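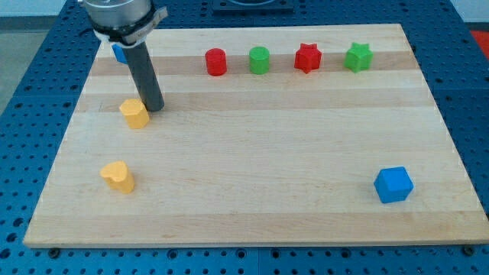

A reader in Kutesthorpe asks if an electric motorcycle needs any special care over the winter, or if it can go under a cover like a gas bike and be forgotten until March. It can go under a cover, but the battery needs a little attention. The answers on this page come from the mail we get on owning and riding electric bikes.

By the Trunero staff
Print this page | E-mail this page

At what charge should I store the battery?

Most makers want it left partly charged, neither full nor empty. Your owner's manual gives the level for your model. Check it once a month and top it up if it has dropped. A pack left flat for a whole winter may not take a charge in the spring.

Can I leave the bike plugged in?

On some models, yes. The Garkel has a storage setting that holds the charge where it should be. The older Ibarra does not, and should be unplugged when charging is done.

How long does a charge take?

On a household outlet, the Ibarra needs 8 hours from empty. Plug it in after supper and it is ready for the morning commute. Fast charging is an option on the Garkel only, and the kit has to be ordered with the bike.

Why is my range shorter in cold weather?

A cold battery gives up less of its energy. Riding speed matters too - steady highway riding uses far more power than town traffic. If you keep the bike in a heated garage, you will notice less of a drop at the start of a ride.

Is there any regular maintenance left to do?

Yes. There is no engine oil to change, but brakes, tires and suspension wear as they do on any motorcycle. If your bike has a chain, clean and oil it every 800 miles, and sooner if you ride in rain. Belt-drive bikes need the belt tension checked when the tires are changed.

Can I wash it with a pressure washer?

Use a garden hose on low pressure and a soft brush. Keep the water away from the charging port and make sure its cap is closed.

Do I need a motorcycle license?

In most places, yes, if the bike can keep up with highway traffic. Rules for small, low-speed models differ from state to state, so ask your licensing office before you buy.

Can people hear me coming?

Not always. At 20 mph there is mostly tire noise and a low whine from the motor. Cover the brakes in parking lots and near crosswalks, and use the horn early.

This site uses cookies. By continuing to browse, you agree to their use.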